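Ornau Users Board > Control and Planning
Thread: Wrist view gets swallowed by the part, planner loses the leg

nbajpai
Hi all, long post, so get a coffee first. I've been moving our chair handling task from the old scripted motions over to the Ornau planner, and most of it has gone better than I had any right to expect. The trouble is the handover between the head camera and the wrist camera. From the head I get a decent pose for the upturned chair. Once the fingers have closed on something, the wrist view is nearly all one pale surface, and the pose estimate starts to wander.

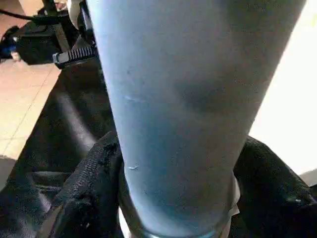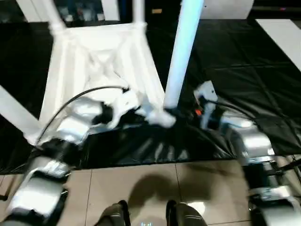

Wrist camera first, then head camera.

I'm running the stock tracker at 20 Hz with the fusion weights left alone. Over 168 logged grasps the estimate slid along the long axis of the part in 17 of them, always after contact. The planner believes it, replans, and the arm gives a little shrug and starts pushing sideways. Has anyone tamed this without writing their own filter?

l_kruger
Oh, I know that shrug! A smooth tapered thing gives the tracker edges on two sides and hardly anything to say how far along it you are, so it slides. I'd freeze the wrist estimate at contact and carry the object pose with forward kinematics until you let go. We did that at Nirkholm last June and slept much better afterwards.

bohdan_k
I'd be careful with that one, Lwazi. Freezing is fine if the grip is rigid, but if the part rolls a few degrees in the fingers you'll never hear about it, and the planner will happily carry the error all the way to the goal. I would keep the wrist camera in and raise its covariance along the axis. Let it speak up about rotation and ignore it about sliding.

l_kruger
Fair, although that means knowing the axis in the camera's own coordinates, and hers comes from the head pose, which has the arms in front of it half the time. You're trusting a shaky number to tell you which other number is shaky.

rekha.r
Can I ask the boring question – are the two camera streams on the same clock? We chased something very like this with the Prellero driver and ended up finding a 13 ms offset. At rest you'd never notice. With the hand moving, the fused pose gets dragged along the direction of travel, and on a long part that looks exactly like sliding.

nbajpai
Rekha, I hadn't checked, and I'm a bit embarrassed to say so. The head stream is stamped on arrival and the wrist stream at exposure, so they can't agree. I'll fix that before touching any weights. Bohdan, would you set the covariance in the tracker config or downstream?

bohdan_k
Downstream, in the fusion node. The config option gets overwritten whenever the tracker resets, and it won't warn you. I still think you'll need it after the clock fix, by the way.

tarun_c
Jumping in from the Suvarna side, where we do two-arm work on furniture. Whichever route you choose, put a limit on how far a replan may move the goal while a grasp is closed. Ours is 20 mm, and past that the arms hold still and ask for a fresh look from the head. It's slow and a little undignified, but we bend far fewer things.

l_kruger
I'd have that limit even with a perfect tracker. Still voting for the freeze, mind you.

nbajpai
Thank you, everybody, this is so much more than I hoped for. Plan is timestamps first, then Tarun's limit, then I'll replay the same logs with Lwazi's freeze and Bohdan's covariance and post both sets of plots in this thread. Bohdan, if you have a fusion node config you can share, I'd be very glad of it.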